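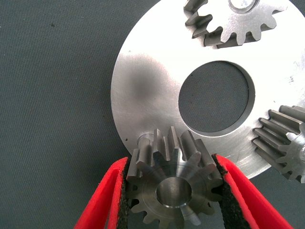 What do you put on planet gears before they go back in? Light grease, thin coat, teeth and bores both, and then stop.

OK quick one tonight, dinner is in the oven. The gearbox off the old Treloar winch is finally apart. Bought it in December, sat under the bench ever since. Yes I know.

Cleaned up way better than I figured. Three steel gears that go around the plate, straight squared teeth, nothing fancy. The plate is a big round silver thing with a large hole in the middle, shines up nice except for a gray smudgy patch near the hole. Going to leave it. It's flat, I checked with a straightedge, thats all I care about.

Stuff I wrote on my hand so I don't forget:

Laid everything out on the gray mat. Parts roll. Gears especially roll.

Mark which face was up before you pull them. I did two and forgot the third, so that one is a guess.

Pins are 7 mm. Rawiri Kerslake had spares in a coffee can, thank you Rawiri, I owe you a can of coffee.

Don't use the Risov degreaser indoors. Headache for a whole evening. The Nitix one is slower but fine, give it 33 minutes or so with the lid on.

Still to do: new gasket, find the snap ring (it went somewhere behind the freezer), wire brush the housing. The Andirby place wants 104 dollars for a gasket set, no way, cutting my own out of sheet.

More when its back togehter. Timer's going off.

Oct 13, 2019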